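Sorting small toys, clear bins or colored??

Forum index > Home & Kids > Toy storage
Thread: clear bins vs opaque, please settle this

pastora_mom
OK so we are redoing the playroom and my husband wants solid color tubs bc they "look calmer." I want clear. Kids are 3 and 6. Tons of small plastic stuff, rubbery squeeze things, party favors, halloween leftovers. Which one do you actualy use and do your kids put anything back. Need to order tonight so quick answers fine

dumikdad
Clear. Not even close. Kids can see what's in there so they dont dump all of it to find one dinosaur.

Ruthless_Tidy
Opaque. Clear bins look like a junk drawer you can see from the couch. We had clear for a year and I hated every minute. Label with a picture on the front, done.

dumikdad
picture labels fall off

Ruthless_Tidy
Tape them on properly then

nsomboon
Clear, and small. Small is the bigger deal imo. I help run the toy library at the Prelletthorpe community center and we went from 4 giant totes to a bunch of little clear ones with a hole for a handle. Check-in used to take me forever, now the kids half do it themselves. Not perfect. The puzzle pieces still end up everywhere. But the squishy stuff and the bumpy plastic stuff goes back where it belongs most of the time.

The one exception is the pumpkin bucket. Kids love a bucket. We keep one out all year and I quit fighting it.
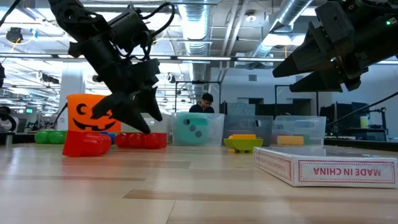
Sorting table, pumpkin bucket on the left, clear bins behind the toys

Way I do it, everything on the table first, bins in a row at the back, then kids pick a toy and find its bin. If you start with stuff already in bins they just tip them over.
- Nantana Somboon

pastora_mom
ooh ok the row at the back is smart. Mine would be on the floor though, we have no table in there. How big are the bins? And is that one with something teal in it, do you keep sets together or mix

nsomboon
Shoebox size is what I'd get for home. Sets stay together if it's a set. Everything else by kind, or by color when the kids are in charge, I gave up on having a system for that. Floor is fine, put a sheet down so you can gather up the strays at the end.

kgovind_26
Going to disagree on by color. My youngest sorted by color for months and then could never find anything bc he doesnt remember what color the thing is, he remembers what it DOES. Cars, animals, food, squishy. Four bins. Thats it. More than that and they quit.

Also agree w/ Ruthless on looks. We did clear bins inside a cabinet w/ doors. Best of both.

Ruthless_Tidy
finally a reasonable person

dumikdad
Cabinet with doors = fingers in doors. Had that, took the doors off in a week

kgovind_26
soft close hinges. Cheap. Took me one evening in April and I am not handy at all

mapleandmoss
Nobody's mentioned lids. Do NOT get lids for a 3 yr old. They either cant open it and scream or they can and the lid is gone forever. I have a stack of lids in the garage with no boxes, don't ask

pastora_mom
Haha noted no lids. What about cracking tho? I've had clear ones split down the corner after one kid stood on it

nsomboon
Thin ones yes. Press the side with your thumb in the store, if it pops in and out leave it there. Mine get dropped all the time, I've lost a couple. Handle hole is where they crack first so look at that edge, should be rolled over not sharp.

ismail_2nd_floor
fwiw we rent, tiny place, no playroom. Three fabric cubes in a bookcase and a bucket by the door. Works ok. Fabric gets gross, you can't wipe it. If I did it again I'd do plastic. Color I wouldn't care.

dumikdad
Bucket by the door is genius. We have one for the car also. Whatever goes in the bucket comes on the trip, when its full its full. No arguing

Ruthless_Tidy
Ok I'll give you the bucket. Still opaque for everything else.

pastora_mom
Going w/ clear, small, no lids, in the low cabinet we already have, husband agreed bc of the doors. Six to start. Keeping the halloween bucket out for the random junk. Thank you all!!

kgovind_26
Four. You'll see.
Khairul Govindasamy

mapleandmoss
post an after pic

pastora_mom
will try, if it stays clean long enough. Does anyone wash the squishy ones btw or just toss when they get linty

nsomboon
Dish soap, warm water, air dry on a towel. Bit of cornstarch after if theyre sticky. Toss if it's leaking

Thread views: 2,004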